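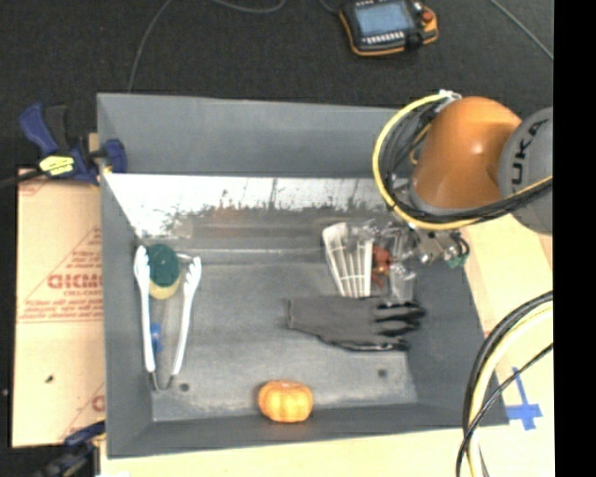

The test cell with a mixed bin clamped in place under the arm.

Review of the Peltico bin-picking kit: progress report
Prepared for the equipment fund, Prultoseo returns center
February 15, 2018
Author: Ebbe Vik

1. Where we are

The fund paid for a trial of the Peltico bin-picking kit, to find out if it can take over part of the sorting of returned household goods. The trial began in November. The kit is installed and running, the first two rounds of picking are done, and the third is under way. I expect to finish inside the time we agreed on. The money is holding up as well, with one exception that is covered in section 6.

My short answer at this stage is that the kit is good at the ordinary part of our returns and weak on a fairly small group of goods that we see every day. I am not ready to recommend a purchase. I do recommend finishing the trial as planned.

2. What the kit consists of

Peltico sells the kit as an add-on for an arm the customer already has. It includes the end effector with its fittings, a hose and cable set, a sensor with its mount, a controller box and the picking software. The arm, the bench and the bins are up to the buyer. We used the arm we already had and one of our standard gray bins.

Installation took longer than the quick-start guide suggests. The mechanical side was easy and the bolt pattern matched. The hose and cable routing was the slow part. The guide shows one route, for a smaller arm, and when we followed it the hose pulled tight in the wrist at the far corners of the bin. We rerouted it with a larger loop over the top. Peltico support agreed with the change by email and said a second route would be added to the guide. I have not seen a new edition yet.

Calibration is done through the controller box and a browser page. It is clear and can be repeated by one person. The only complaint I have is that the page logs you out without a warning when it sits idle, and a half-done calibration is lost.

3. How the trial is run

Each item in the trial is a real return, with the customer label removed. An operator fills the bin by tipping in a tote, so the goods land as they would on the line. We do not arrange them. The kit then picks until the bin is empty or until it gives up, and the operator notes the result for every item left behind.

The bin has to stay put for the results to mean anything. In the first week it crept along the bench whenever the arm pushed against a wall. It is now held with bar clamps. The position is marked on the bench with tape so that the bin can go back to the same place after cleaning.

The goods are mixed on purpose. A bin can hold a work glove with coated fingers, something in crumpled clear plastic, a white slatted rack, a small decorative pumpkin and a long-handled tool all at once. That is a fair picture of what comes back to us after a holiday season, and it is harder than the sample set Peltico ships with the kit, which is mostly boxes.

4. Results so far

The two finished rounds add up to 902 attempted picks. I am holding back the overall success rate until round three is in, since the rounds used different software settings and a combined figure would mislead. What I can report is how the kit behaves with each kind of goods.

Boxes and rigid items with a flat face: no real trouble. The operators stopped watching these.

Round and squat items: good in the open floor of the bin, less good when the item sits against a wall. The software tends to pick an approach that would bring the fingers into the wall, sees the conflict and moves on to another item. It comes back later and often finds the same conflict.

Gloves and other soft goods: better than I expected. The kit grabs a fold and lifts. It sometimes brings up a second item that was lying on top, and the software does not always notice.

Slatted and wire goods: mixed. The sensor reads the gaps between the slats as separate surfaces. A rack lying flat is usually picked. A rack leaning on other items is often left to the end.

Clear plastic packaging: poor. This is the main problem of the trial. The sensor either misses the plastic or puts its surface in the wrong place, and the gripper closes short. Of the 62 items recorded as left behind in round two, 34 were wrapped in clear plastic or lay partly under it.

Long tools with two handles: poor, for another reason. The kit finds the handles well enough but treats them as two items. It lifts by one handle, the other swings, and the weight turns the tool in the grip.

5. Contact with the supplier

Support has been quick and civil. Most questions were answered the same working day. On the clear plastic, Peltico sent new sensor settings before round two. They helped with thin bags and made no difference that I could find with stiff clamshell packs. A software update meant for this problem has been promised for round three, and I have asked for it in writing together with a list of what it changes.

On the two-handled tools they were open that the current version cannot link the parts. They suggest a rule that sends anything over a set length to manual sorting. We can do that. It would take a share of the garden and kitchen goods out of the automatic flow, and that share has to be counted in the business case.

I also looked at what else is on offer. Hayashi has a comparable kit with a suction cup and fingers on one tool. Their sales office has agreed to run a tote of our goods at their own site and send us the log. Sillitano makes only the software and would need us to choose the hardware. I have put that one aside for now. We do not have the staff to do the integration.

6. Budget

Spending is in line with the plan for rental, installation and operator hours. The exception is gripper pads. The kit came with one set, and we have worn through it and 2 more. Sharp metal edges on kitchen tools are the likely cause. Pads are not included in the rental, and the price list we got with the quote did not mention them. The cost so far fits inside the reserve, but in daily use it would be a regular expense and I will put it in the final calculation.

No request for extra funds is made with this report.

7. Safety and daily use

There have been no injuries and no contact between a person and the moving arm. The arm stopped itself on several occasions when it met more force than expected at the bin wall. Each time an operator cleared the fault from the teach pendant and went on. I would like the pendant to have a proper holder. The order for a wall bracket has gone in, along with a cable cover for the floor.

The operators learned the daily routine in one shift. They asked for one change to the screen: when the kit gives up on a bin, it should show which items it tried and how often. At present it shows only that it has stopped. I passed this on and Peltico has it on their list without a date.

8. Next steps

- Install the software update and repeat calibration before any picks are counted.
- Run round three with the same goods categories as round two, so that the plastic-wrapped items can be compared directly.
- Test the length rule for tools and record how much goes to manual sorting.
- Get the log from Hayashi and go through it with the shift leads.
- Ask Peltico for a written price and an expected life for gripper pads.

If the update does not arrive, I will run round three on the present version and say so in the final report. I do not want to extend the rental to wait for it.

One decision is needed from the fund before the final report. The business case can be worked out for the whole returns flow or only for boxed and rigid goods, where the kit already does well. The second is simpler and I could have it ready sooner - but it leaves the harder goods where they are today, on the manual tables. Please let me know which one you want, or if you want both.

Ebbe Vik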